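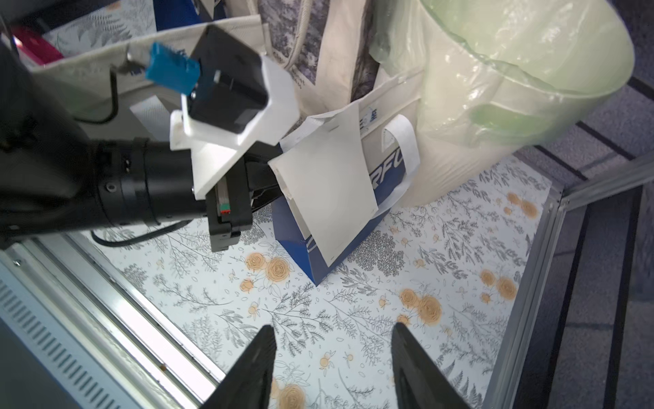

Blue paper bag with white handles, and a white card.

Search this site Go
2 min read

Skameck paper shopping bags, 455 to the case

We bought a case for the shop in June. Carried with 6 jars of jam inside, the handles held. The bottom fold is square and the bag stands up well. The glue smells for a day. 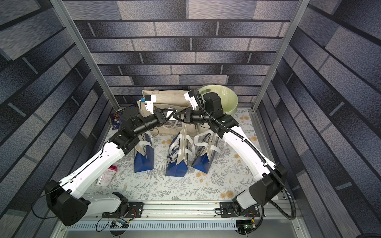

Vol. 6, p. 2000

Stotora's bags cost less, but the handles pulled loose on the walk to the car. I would pay the extra for Skameck. The dark colors do show scuffs.
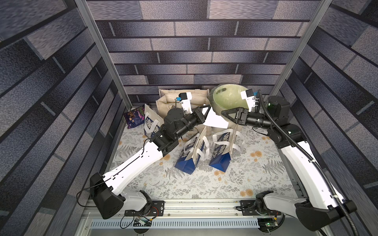
Can the bags be used again?
Ours lasted several grocery trips before the bottom went soft.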